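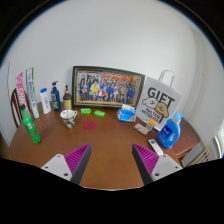

Tips for the Telier hand-held gripper on household tables

The Telier ships with ribbed finger inserts and dark contact pads. We have used the kit for 35 sessions of tabletop pickup work. These notes cover setup and the order of items.

Start with the fingers wide open. Check that both plates are level and that the fasteners are snug before each session.

Glossy wood reflects ceiling lights. Turn off any lamp directly overhead, or shift the table.

Take small items at the front first: remote, coaster, green packets. Flat packets should be gripped across the short side. A cup goes by the body. Keep the handle clear of the fingers.

Leave pump bottles and tall boxes along the back for later. They tip if the wrist comes in low. A detergent bottle is best tried empty; a full 3000 ml bottle is past what we would lift with this tool.

Soft tissue packs deform. Close slowly and stop at first contact.

Paper gift bags: use the looped handles. Leave framed pictures where they lean.

Wipe the pads after 300 grips. Khrystyna-Mariia Melnychuk uses a damp cotton cloth, no solvent.

Spare inserts are sold by Sedular under part no. 3510. The carry case is extra, and its latch is weak.

Notes by Taras Kravets, updated August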